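Matamby Home Bar Class: Frequently Asked Questions

Last updated July 15, 2020

Do I need experience before I join?

No. The class is for people who make drinks at home and want to do it a little better. We start from how to hold the knife, so please don't worry if you have never cut a lime in your life.

How long is one class, and how many people come?

One class is 2 hours, with a short break in the middle. We take four people at most, because the table is shared and everyone must have space for the elbows.

What will I learn about citrus?

Mostly how to choose it, cut it and press it. Lamai Kongkaew teaches this part. She asks you to roll the whole fruit under your palm first, with some weight, and then to cut it across the middle and not from end to end. Cut across, the fruit opens its segments and gives the juice more easily.

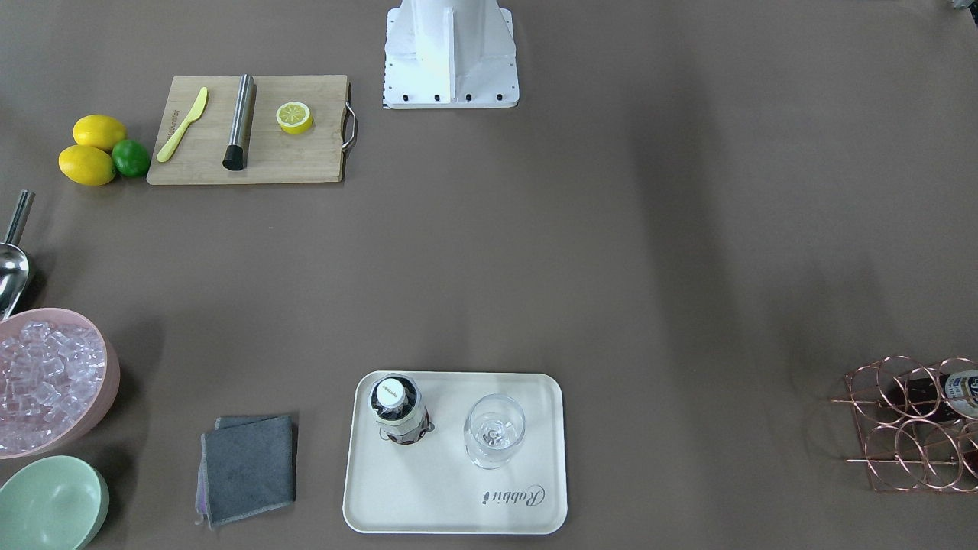
After cutting, put the half on the board with the cut face up, so it does not lose juice before you need it. If you only use one half, wrap the other and keep it in the refrigerator. It is good for the next day, but for a drink with guests I would open a new one.

Can I use a plastic knife for lemons?

Yes, if the edge is still good. It is kind to a wooden or bamboo board and lemon juice will not stain it. For thin peel a steel paring knife is better.

How hard should I press with the muddler?

Less than you think. For lime pieces, press and turn four or five times. For mint, only press softly. If the leaves are torn, the drink becomes bitter.

How do I clean a bamboo board?

Wash it by hand with warm water and a little soap, then dry it standing on its side. Please never leave it in the sink. Oil it when it looks pale.

Do I have to bring anything?

Only an apron. The fruit is included in the price.

Can I cancel?

Yes, up to 24 hours before the class. Write to Laine Liepiņa and she will move you to another date. There are no classes in November.

Where do I find you?

Plalerska building, room 701. The elevator is on the left side after the entrance.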